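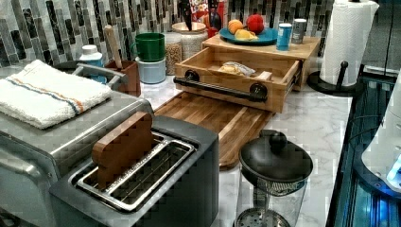

Home | Syllabus | Week 5 | Week 6 | Labs | Contact

Week 6: Collecting Demonstrations
Instructor: Noemi Ferreira. Lab lead: Otis Montoya

This is my favorite week of the course! Up to now we've trained on examples that came to us ready made. From here on you make your own, and you'll quickly find out how much of a policy's behavior comes from the people who drove the arm.

Vocabulary. A demonstration (or episode) is one full attempt at a task, from the start pose to release. Each one stores the camera views, the gripper state and the commands you sent, all on the same clock.

Kitchen tasks are great for this, because so much of the work is contact: pulling a drawer by its handle, lifting a slice out of a toaster slot, closing on a metal post.

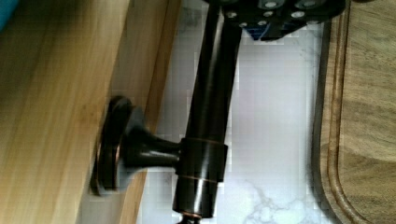
Grasps on round, shiny parts deserve extra practice. Approach slowly, line up the fingers before closing, and pause for a beat once you have contact. Vary where along the part you grab! A set of 153 identical grasps teaches the model one grasp.

For lab, work in teams of 3. Every person drives 6 episodes of 2 different tasks. Move the objects between episodes, and keep your failed attempts in a separate folder (we'll want them for Week 7).

Reading: Calloway notes, sections 2 and 3.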